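Festov Manipulation Data Group
Minutes of the collection review, July 3, 2024
Wurkiscombe site, upstairs meeting room

Present: Rocío Serrano (chair), Ehsan Jatoi, Dirceu Prado, Kiran Dixit (minutes)
Apologies: Diarmuid Ó Dubhghaill

1. Previous minutes

Accepted with one correction. Item 4 should read "wrist camera exposure," not "wrist camera position."

2. Episode count

Ehsan reported 2938 episodes accepted into the cup set as of this morning. The count covers both arms and includes the May recordings, which were relabeled last week. Episodes in which the operator paused for more than nine seconds are still held in a separate folder. Rocío asked whether the held episodes could be trimmed and returned. Ehsan said trimming leaves a jump in the joint positions and he would prefer to leave them out. Agreed to leave them out of the next training run.

3. Cup task

Dirceu went through the current task list. The blue and purple plastic cups are used in both the holder task and the clear cup task. Start positions are still chosen by the operator, and the plots show them bunching toward one side of the table. Kiran will generate a start position list for each session and the operator will follow it in order.
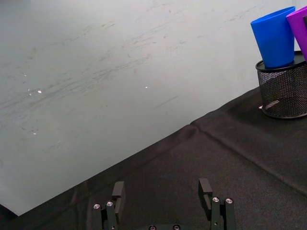 Dirceu raised the question of approach segments. In many episodes the gripper spends a long time open over bare cloth before closing on anything. The model trained in May learned to hover. Two options were discussed: cut the approach to a fixed length, or keep it whole and lower its weight in training. Ehsan favors the second. Rocío asked for both to be run on the same split before a decision is made.

The cloth was discussed briefly. Creases change from session to session and are useful variation. It is not to be ironed or pinned. It should be pulled back into place if it slides far enough to expose the tabletop.

4. Labeling

Kiran reported disagreement between labelers on when a grasp ends. Some mark the first frame in which the fingers start to open, others the frame in which the cup is clear of both pads. The written guide allows either reading. Agreed wording: a grasp ends at the first frame in which finger opening increases and does not decrease again before release. Kiran to update the guide and relabel the affected episodes.
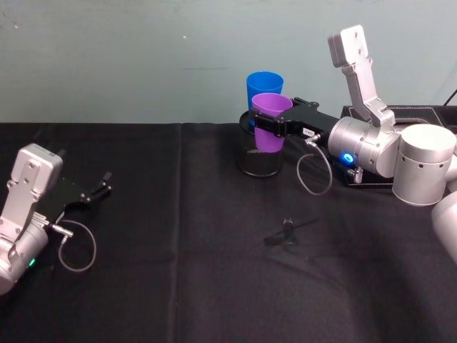
Bisgaard has asked for separate labels for "inserting" and "releasing" where one cup goes into another. Ehsan noted that force readings would help to separate these but are not logged at present. Logging can be turned on without changes to the file format. Agreed to turn it on from the next session. Older episodes will carry the single label "place."

5. Idle arm

Episodes that use one arm still record joint values for the other. Dirceu proposed masking these. Rocío would keep them, as the idle arm has to learn to stay out of the way. No decision. Carried over to the next meeting.

6. Transfer to Brasau

The last upload to Brasau failed its checksum on two files. Ehsan has sent them again and is waiting for confirmation. Diarmuid, by email, asked that no local copies be deleted until that arrives.

7. Actions

Kiran: start position list; labeling guide; relabeling of affected episodes.
Ehsan: force logging; confirmation from Brasau.
Dirceu: both approach segment runs, same split.
Rocío: reply to Bisgaard on the label request.

8. Any other business

None. Next meeting to be set once the approach segment runs have finished.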